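Home Products Hand Units Spares Service Contact

Wevetow 316 Paired Hand Grippers: Setup and Care

The Wevetow 316 is a pair of hand-held grippers for tabletop work, supplied by Sokovov as a matched left and right set. Each unit has two short fingers, a metal top plate and its own cable. The pair shares one control box, the Jelmont 922, which is sold separately or as part of a full cell.

This page covers daily setup, finger care and cable replacement. Wall mounting of the control box is covered in the Jelmont sheet.

Before you start

Turn the control box off before plugging in either gripper. The left unit goes to port A and the right unit to port B. The plugs are the same shape, so check the sleeve on the cable. If they are swapped, the box will start up but both channels will report the wrong side.

Let the cables fall over the near edge of the table, one on each side. Leave enough slack for the operator to reach the far corners without pulling on the plug. Cables on the floor should be kept out of the rail channels and away from table feet.

Setting the opening

Hold both grippers open and level above the table, fingers pointing in toward each other, and press Zero on the control box. Keep still until the light stops blinking. Do this at the start of each shift and again after any finger change.

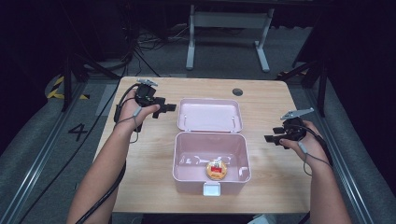 Run a short check with a small hinged box before regular work. Open the lid, take out one item, put it back and close the lid. Light plastic boxes are good for this, as a finger that is out of line will push the base across the table. If the fingers meet unevenly, loosen the two screws at the finger root, close the gripper on the setting gauge and tighten again.

Top plate

The plate should not move when pressed with a thumb. A loose plate gives drifting readings that look like a cable fault, and we get a good number of units back for repair with nothing else wrong. Tighten the plate screws by hand with the key supplied. Do not use thread glue. Wipe the plate with a dry cloth only.

Cables

Cables wear first where they leave the body. Look for flattened spots or a plug that turns in its socket. Replacement takes up to 19 minutes per unit, including a new zero. Order part 700 and state left or right, as the sleeves differ.

Do not tape a split cable and keep using it.

What is in the set

Left gripper, right gripper, two cables, setting gauge, hex key, spare finger pair. The Tamihana carry case is optional.

Repairs

Send both units even if only one has a fault, because they are matched on the bench. Pack the fingers closed. Repairs are booked in by Jolene Kingi, and questions about setup go to Puspita Wibisono at the Sokovov service desk. Page checked Fri 7 March.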